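Larkovbridge publishes a buying guide for people who have never bought a robot
Press release – for immediate use
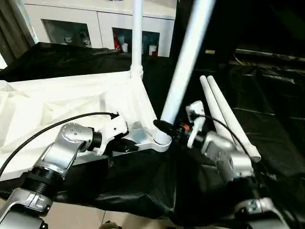 Pole and corner socket: two arms at a white frame.

Larkovbridge, the equipment planning firm based in Madport, has released a free guide for small manufacturers, assembly shops and workshops thinking of spending money on two-armed robots. It is called "Before You Sign" and it is 346 pages long. The firm accepts that this is more than most people read before buying a house.

The guide grew out of planning work with the Draledholm group of flat-pack and light furniture makers, whose members asked a simple question in March and have been receiving the answer in instalments ever since. The question was what a pair of arms would cost. The price of the arms takes up two pages. The remaining chapters deal with everything that arrives on the invoice afterwards.

"People come to us with a brochure and a figure in their heads," said King-fai Yau, head of planning at Larkovbridge. "The figure is usually correct. It is the figure for the arms, standing in a crate, doing nothing. If that is what you want, we can save you the electricity as well."

Much of the text is given over to jobs that look easy when a person does them. Fitting a pole into a corner socket is the guide's running case, and it gets a chapter of its own. A buyer is asked to write down which arm steadies the frame, which one brings the pole, where the spare poles wait, and what the whole thing rests on. The guide then asks who will do the job on the mornings when the arms are not doing it, and whether that person has been told.

Other chapters cover grippers and how many sets to budget for, cable routing, floor space, insurance, training hours, and the cost of moving a work table after everyone has agreed it will never need to move. There is a section on service contracts, written with feeling. A worksheet at the back lets buyers compare quotes line by line, including a line marked "things the supplier said on the telephone".

Larkovbridge tested the worksheets with 200 readers from firms of all sizes before publication. Comments were used to rewrite the chapter on lease or purchase, which several readers described as thorough and one described as a punishment. It is now shorter.

"I wanted a guide that would let somebody say no," said Hsin-yi Huang, who edited the text. "There is plenty of help available if you would like to say yes. A small firm with a mixed order book may be better off with a decent bench and a second pair of hands for a year, and then looking again. We have put that on page one, where our sales colleagues are bound to see it."

Coughlan, which makes exhibition stands and display frames, used an early draft when drawing up its budget for next year. The company went in planning to buy four arms and came out with an order for one pair, a longer trial period and a larger sum set aside for spare parts. It has also bought a new table – the old one was the wrong height for everybody, robots included.

The guide does not rank makers or recommend models. Larkovbridge takes no commission from suppliers, a policy it describes as principled and its accountants describe in other terms. Sample budgets are given for a single cell, a shared cell and a cell that is hired by the month, each with a blank column for the reader's own numbers.

"Before You Sign" can be requested free of charge from the Larkovbridge office in Madport, on paper or as a file. Anyone ordering the paper copy is asked to say whether their letterbox is a large one. A short version, covering only the questions to ask at a first supplier meeting, will follow once the authors have agreed on what short means.

Question-and-answer sessions for Draledholm members will be held at the Madport office, starting at 10 am. Places are limited by the number of chairs, for which there is also a budget.

Notes to editors

Larkovbridge advises small and medium-sized firms on planning and paying for workshop equipment. It does not sell, hire or repair robots.

King-fai Yau and Hsin-yi Huang are available for interview. Requests should go to the press desk, mornings preferred.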